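5 June 2022
Hawi Seyoum

Shirley Campbell wrote:

> Thanks for the notes from the first round. Before we put any money into
> the second set I'd like a few things cleared up.
>
> 1. You say the Chidiac fingers "slip less" than the Skadier ones. Less by
> how much, and on what? I have a Skadier pair here on the bench arm and
> they hold a cube perfectly well if the pads are clean.
>
> 2. Was the pose logged from the marker only, or did you also keep the
> joint readings? If it is marker only I don't see how you can tell a slip
> in the grip from a wobble in the tracking.
>
> 3. Which controller build? The Jereten changelog has a change to the
> current limit that would alter every number in your table.
>
> 4. Is anybody testing away from the bench? Everything I have seen so far
> is on a grey mat under the same two lamps. The Umholm people will be
> using this on whatever table they have.
>
> Shirley

Shirley, all,

Answers in order, then some things you didn't ask about. I have put the fourth one first after all, as it affects the others.

On testing away from the bench: yes, we have started. The cube is the same one we use on the bench, with the square marker on the face, and the tracking settings were left as they were.

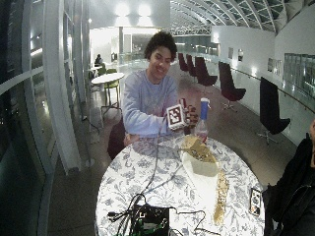 The main trouble away from the bench is the marker, and the fingers come second. On the grey mat the detector has almost nothing else to look at. On an ordinary table it has plenty. With a patterned cloth like the one there, grey-blue flowers and leaves all over, I would expect more false candidates per frame, and the detector throws them out at the decoding step, so they cost time and do no other harm. What does do harm is fingers near the marker. When the cube is held near the top, as it is with the dark finger coverings, there isn't much room before a fingertip comes down over the border, and once the border is broken the detector loses the cube completely. It doesn't degrade, it goes. I have asked for the next cube to have a wider white margin round the print, and for the marker to be smaller to make room. We lose a bit of range that way but we never work at the far end of the range anyway.

The other lesson is cables. On the bench they are tied down along the back edge and I had stopped thinking about them. On a table they lie between the electronics and the hand, and a stiff one pulls on the wrist. Some of what I had put down to grip force in my first notes may have been cable drag. I will rerun those before I defend them.

Now the first question, slip. I was too loose in the first notes. What I meant is this. We did 852 grasps with the Chidiac fingers and the same number with the Skadier ones, all on the bench, same cube, same approach. I called it a slip when the cube moved more than 3 mm relative to the fingers between closing and the end of the lift. The Chidiac fingers slipped 19 times. I don't have a Skadier figure I'm willing to send out, because part way through that run I found one pad had lifted at the corner, and I can't say at which grasp it started. There were certainly more slips in the second half of it than in the first. If yours hold well with clean pads then I believe you, and that makes me think the pad was the cause. So please treat "slip less" as withdrawn until I have done the Skadier run again with new pads.

What I would stand by is how they feel to work with:

Chidiac. Softer pads, wider opening, slower to close. They forgive a bad approach, so if you come in at an angle the pad gives and the cube squares itself up. The downside is that the cube also moves while they close, so the pose you had before the grasp is not the pose you have after it. For anything where the cube must go down in a known place you have to look at the marker again after closing. The screws on the finger mount are tiny and one has already gone down the back of the radiator.

Skadier. Stiffer, quicker, easier to mount. If the approach is good the cube hardly shifts at all. If the approach is bad they push the cube away or catch it on an edge and it turns in the grip. The pads pick up dust and have to be wiped. I was not wiping them often enough. There is a small amount of play in the left finger on our pair. I don't know whether yours has it. Could you check? Hold the fingers closed on something flat and try to rock the left one with your thumb.

For objects with flat parallel sides I would pick the Skadier pair, and for everything else I would pick the Chidiac pair. Umholm's list is mostly everything else: bags, bottles, cloths, a sponge. A cube tells us very little about a soft paper bag or a half-empty bottle, and I would like the second round to have at least one of each in it.

Second question, joint readings. We kept both. The logger writes the marker pose and the joint positions into the same file with one clock. I compare them like this: if the marker moves and the joints don't, it is either a slip or tracking noise, and I tell those apart by whether the marker comes back. Noise comes back within a few frames. A slip stays where it ended up. I went through all of the Chidiac slips by hand and I'm happy with every one except two, where the marker was lost at the same moment. I left those two in the count. The Skadier file has the same columns and you are welcome to it, but see above about the pad.

One fault in the logger you should know of. If the marker is lost it repeats the last good pose and doesn't flag it. I only noticed because a plot had a long, perfectly flat stretch in it. The patch for this is small and I will send it separately. Until you have it, look for rows where the pose is identical to the last digit and throw them away.

Third question, controller. All of it was done on Jereten build 1663, which is before the current limit change. I have not moved to the newer one. I know the argument for moving, but I wanted both sets of fingers measured on the same build, and now that I need to repeat the Skadier run I would like to keep to it a bit longer. Once that is done I'll upgrade and do a short run with each to see how far the numbers shift. If somebody else has already upgraded and has before and after figures, even rough ones, please post them. I'm mostly interested in whether the fingers still hold after a long pause, as the older build lets the current sag slightly if you leave it closed on something for a minute or more.

A word on cameras, which came up off list. We tried the fixed camera on its stand to the side, and then again higher up and looking down. From the side you get a good view of the marker while the cube is on the table and lose it as soon as the wrist turns. From above you see less of the face, so the angle estimate is worse, but you lose it less often. Neither is right by itself. I would go for a second camera before I would pay for a better one. Lighting matters more than I thought. Windows are a nuisance, and glass that throws back the ceiling lights after dark is nearly as bad as sun through it. Glossy tape on the marker makes this worse, so print on matt paper and glue it flat. Exposure should be fixed by hand. On automatic, it changes every time a sleeve goes past the lens.

What I plan to do next:

- new pads on the Skadier pair, wipe them every 50 grasps, repeat the whole run
- new cube with the wider margin
- shorter cable from the electronics to the hand, with a clip at the wrist
- the same set of grasps on the mat and on a patterned cloth, one after the other
- a bottle and a paper bag, judged by eye, no marker on them
- then the Jereten upgrade and the short comparison

I can get through the first four by myself. For the bottle and bag I need someone to agree with me beforehand on what counts as a failed grasp, as it is too easy to be kind to yourself when you are judging by eye. My suggestion is that the object has to leave the table, stay up while you count to five, and go back down without being dropped or crushed. A dented bag is fine. A split one is a failure. Bottles should be done once empty and once part full, and the part-full one needs the cap on tight, for obvious reasons with the electronics sitting next to it. I would put the box in a tray in any case.

On the money: please don't order the second set yet. If the Skadier fingers come out level with new pads then we may only need spare pads, and those are cheap. The thing I would order now is a spare set of mount screws for the Chidiac pair. The supplier only sells them with the mount, so if anybody has a drawer of very small ones, I can measure what we need and you can look before we pay for a whole mount.

I should have the repeat run finished before the July call. If it slips I will say so here. Shirley, if you are able to run even a short set on your bench arm with the same 3 mm rule, it would be a great help to have a second pair to compare with, and it would settle whether the play in the left finger is ours or theirs. I can send the approach file tonight. It needs the table height changed in one place, near the top, and it is in metres and not millimetres. Please check that before you press go.

Hawi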